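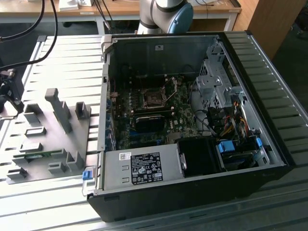

*Fig. 4: Case on its side, CPU socket open, lever raised.*

## Fitting the processor

Now for the fun part of your Skisorel rebuild!

1. Match the corner mark on the chip to the one on the socket.
2. Lower it straight down. No pushing!
3. Close the load plate, then bring the lever down and hook it in (a bit of firmness is normal).

**Caution:** Keep your fingers off the socket pins.

**Note:** Leave the seated memory module where it is. Your spare goes in the empty slot in step 5.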